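From: Boyang Zheng
To: packing-floor list
Date: 2/5/18
Subject: Re: Re: the arms on the tray bench, and who does what now

Yufang Su wrote:
> I've read the memo twice and I still can't tell what my job is in March.
> It says the bench at Cistska will be "jointly operated." By me and what?
> I've been putting blocks in trays for 18 years. I don't need a partner
> with red fingers, I need a stool that goes up and down. Also, if the
> thing stops in the middle of a shift, does the stop go on my rate or on
> its rate? Does it have a rate? Somebody on this list must know.
>
> And please don't anyone forward me the memo. I have the memo.

Yufang, I'll try, with the warning that I was only at the Liao building for two days, and most of the second one went to finding somebody with a key to the supply cage.

The memo was written by the people at Flatex who sell the bench, then shortened by our front office, and whatever told you about your job was in the part that got shortened. As I understand it, the arms get the wrapped blocks and the trays, one at a time, all day. You get everything else. Everything else is the torn wrap, the strip that's come unstuck, the tray with a bad corner, the count sheet, the changeover, and the phone call from Lustemum asking where their order is. If you are thinking that this was always the hard part of the job and that the easy part is what's been taken away, yes, I thought so too. I said so at the meeting. It was written down as "positive feedback on task variety."

On the rate question, for now a stop goes on the bench and not on the person. I asked for that in writing and got a nod, so I'm putting it in writing here and copying everybody. There were 57 stops in the log for the first week at Liao. Most are marked "operator attention," and I'd like us to argue about that label before it turns into somebody's review. Attention is what the operator supplied. It wasn't the cause.

I know a lot of you have only seen the Flatex brochure, where the table looks like nobody ever ate lunch near it.
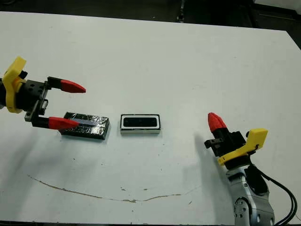 Tray bench at Liao, left gripper on the block, tray to the right of it.

Look at the wrap on that block. You know how it catches the light, and you know how you tilt your head a little to see where the edge really is. You've never been paid for tilting your head and it isn't in any training sheet, but the setup people spent a whole morning on shiny wrap while I stood there with my arms folded. They asked me how we do it by hand. I told them we look at it. They wrote that down too.

What I think we should ask for, before anyone signs off on Cistska:

Whoever minds the bench keeps the packer's grade. The first draft had "attendant," at a lower grade, and I would like that word to stay in the first draft.

Minding two benches at once is not agreed. The layout drawing has two of them back to back with one chair in between - you can work out what that chair means.

Hand packing stays on the rotation. If we all stop doing it, then on the day the arms are down there'll be a room full of people watching a block and a tray sit next to each other.

As for the stool, I brought it up. There's no money for a stool under the automation budget because a stool isn't automation. I then asked about a stool with a motor in it, and that is apparently being looked into.

I don't hate the thing, for the record. My wrists had about a week off and they noticed. What bothers me is how the work got divided up by people who think the work is the part that moves. If you've done a shift at Liao and saw it differently, write to the list and not just to me, so Yufang doesn't have to take my word for it.

The meeting is later in February, in the break room, after second shift. Bring your own chair.

Boyang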